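Look after the bushings first

I've been setting up hand-held grippers for cloth work at Wondcombe since March, and I still think it's the best job in the building. People who visit want to talk about the software. I want to talk about pivots, pads and cables, and I'll happily do it until they find an excuse to leave!

My argument is simple enough. A pair of hand-held grippers should be treated like a machine tool, with a logbook, a morning check and one person's initials beside it, even though it weighs next to nothing and looks like something you'd leave in a drawer. Most cells I've seen log the big arm faithfully and let the hand-helds look after themselves. Ours at station 4 get the full treatment, and I'd put their grip on heather grey fleece up against anything.

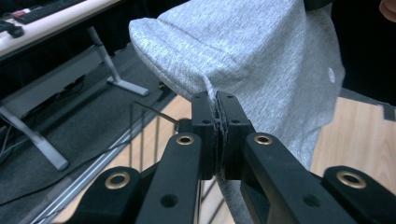 Start with the linkage. The jaws only meet square if both sides move the same amount, and a bit of slop in one pivot turns up at the tips as a fold that creeps sideways. Isamu Tanabe at Bilyk taught me to feel for it with my eyes shut: close the fingers gently on a single layer, let go, close again. If the two closings don't feel alike, take it off the job. He's done that check longer than I have and his hands are better, but I'm getting there.

Pads come next. We wipe them every 17 picks, which Chiyo Kaneko thinks is fussy (she'd go to twice that), and she may have a point with woven cotton. Fleece is another story. It sheds, the lint packs down, and a packed pad slides over the very fold it used to hold. 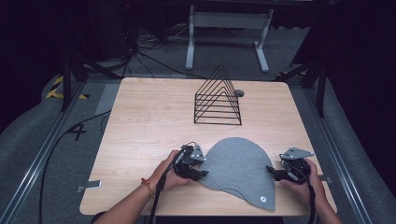 Then there's the matter of the pair. I feel strongly about this one. Grippers should be set up together, worn together and rebuilt together, left and right, and never swapped across stations to cover a shortage. We tried swapping on the Flalden job and spent 9 days chasing a fault that lived in one tired jaw. The Nasus checklist we started from treats each gripper as its own item, so I rewrote it. Both sides go on one sheet now, and it's a lovely thing to fill in.

Cables deserve a line on that sheet too. Leave enough slack for the wrist to turn right over, then walk the whole run to the floor and look at it.

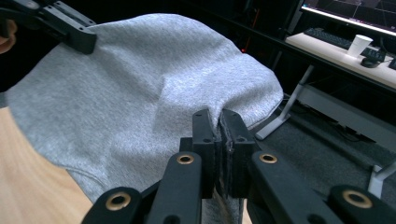 I know the case against all this. Parts are cheap, time isn't, so run them until they fail and bolt on new ones. Fair enough if you're opening and closing on foam blocks. With a sweatshirt the failure comes on so gradually that you blame the garment, then the table, then whoever is holding the thing. Our last pair came up for rebuild at 476 cycles on the sheet, and I'd have sworn the day before that they felt fine.

So give your hand-helds a page in the book. It takes me 7 minutes in the morning with a cloth and a hex key, and I look forward to every one of them.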